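Chapter 5: Grain, Figure, and Movement in Wood Surfaces

Hoi-yan Au
Aug 11, 2022
11 min read
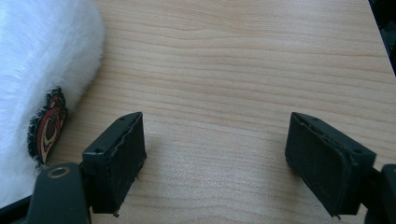 5.1 Why grain comes before joinery

Grain is the direction in which the long cells of a tree run. Figure is the pattern those cells and the growth rings leave on a cut face. The two words are often swapped in shop talk, but this chapter keeps them apart. A board can have straight grain and strong figure, or the reverse.

Figure depends mainly on the angle of the saw. When the cut runs close to the center of the log and across the rings, the face shows fine parallel lines. When the cut runs at a tangent to the rings, the lines spread into wide bands and often close into arches. One face may show narrow lines near one edge and broad bands farther in, as the angle between the face and the rings changes.

5.2 Movement across the grain

Wood takes up moisture from the air and gives it off until it reaches balance with the room. The change in size along the grain is small enough to ignore in furniture. Across the grain it must be allowed for. Movement along the rings is greater than movement at right angles to them, so flat-sawn tops need more slack in their fixings than quarter-sawn ones.

The worked problems in this chapter use a glued top 592 mm wide, fixed to the Beddoe frame introduced in Chapter 4. The top is fitted at 57 percent relative humidity and then moved to a drier room. Students will find the change in width with the Bradico table, then choose a slot length for the screws. Slots up to 11 mm long are allowed on this frame.

5.3 Terms used in this chapter

Flat-sawn: cut at a tangent to the growth rings.
Quarter-sawn: cut with the rings close to square with the face.
Cupping: a curve across the width of a board.
Runout: grain that leaves the face at an angle along the length.

Runout is treated first. It decides the planing direction and, in thin parts, the strength of the piece.

Copyright Pleltar Press | Contact the editors | Back to top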